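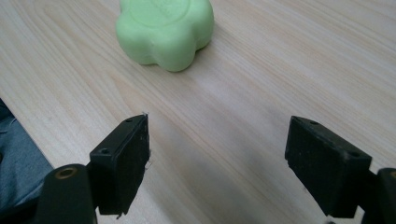
Vereo Hand Kit

The Vereo Hand Kit is a hand-held gripper sold as a build-it-yourself set for people who want to show a robot how to pick things up. You hold the tool, you do the job with it, and a camera on the tool records what the fingers did. I've been keeping up this entry in the Trostville Hobby Robotics Encyclopedia since I bought my own kit, so fair warning, a good bit of what follows comes from my kitchen (and I do go on a little).

Contents
1 Background
2 What's in the kit
3 Putting it together
4 In use
5 Wear and spare parts
6 Tam service
7 Versions
8 See also

Background

Vereo is a small shop in Burkumstead that started out making replacement parts for classroom robot arms. The Hand Kit came along when customers kept asking for a gripper they could carry around the house without an arm bolted to the back of it. The first batch went out in March, with a paper manual and a typed sheet of corrections to the manual. I still have both, and the corrections sheet is the one I'd save in a fire!

The idea behind it wasn't new. Research groups had been collecting demonstrations with hand-held tools for a while, but most of those designs assumed you had a machine shop down the hall. Vereo's version assumes you have a screwdriver and a free evening.

What's in the kit

The box holds the handle, the trigger linkage, 2 finger arms, a pair of flat-faced pads, the camera bracket and a bag of screws. You supply the camera. My set weighed 2110 grams in its packaging, and a lot of that was the handle, which is chunkier than it looks on the website. People with small hands have grumbled about this on the Trostville board, and I'm with them.

The pads are separate parts that screw onto the arms, so you can swap them without taking the whole thing down. Vereo also sells a softer pad with ridges. I tried it on spoons and pens and liked it, but it drags on the table when you go in low, and I went back to the flat ones.

Putting it together

The manual says 40 minutes. I took a whole evening, partly because I put the trigger spring in backward and had to start that section over. The linkage is the fiddly part – leave its screws a touch loose until both fingers close evenly, then go back and snug everything up. Threaded inserts take the arm screws, and they can pull out of the plastic if you crank on them. Ask me how I know.

Camera aim matters more than the manual lets on. You want both pads showing low in the view with plenty of table in front of them, so the thing you're reaching for is visible well before the fingers get there. Mine pointed too high for the first couple of sessions and I had to throw those recordings out, which stung.

In use

Squeezing the trigger closes the fingers, and letting go opens them. After a day or so your wrist learns the thing and you stop thinking about it. It's happiest with chunky, squashy objects: foam shapes, rolled socks, bath toys, the rubbery sort of cookie cutter. Thin flat items are a pain. I've never gotten a playing card off a bare table with the stock pads, though one member swears you can do it by sliding the card to the edge first.

My own collection has reached 3472 recorded grasps, almost all of them at the same table. If I were starting over I'd move around a lot more, because a robot trained on my table knows my table and gets confused at anybody else's. Changing the light helps too. A glossy tabletop near a window looks like a different place in the morning than it does after supper, and I now do a batch at each end of the day.

Wear and spare parts

Pads pick up dust and lint, and they scuff. A wipe with a damp cloth between sessions is plenty (skip anything with solvent in it, which made one of my spares tacky). Edges can chip if you drop the tool, and I've dropped mine more than once. A small nick low down hasn't made any difference to the grip that I can feel. Vereo sells pads in pairs and asks you to replace them together so the faces match.

Tam service

Tam is Vereo's paid upload service. You send in your recordings, and Tam sorts them, trims the dead time at either end and flags the ones where the fingers go out of view. It does the trimming well. The flagging is jumpy and used to throw out perfectly good clips whenever my sleeve got in there, though the last update calmed it down. You don't need Tam to use the kit, and plenty of owners never sign up.

Versions

The first version had a stiffer trigger and a fixed camera bracket. The current one has a lighter spring and a bracket that tilts. Arms from one fit the other, but the handles are different, so check before you order.

See also

Parallel grippers
Recording demonstrations at home
Trostville parts swap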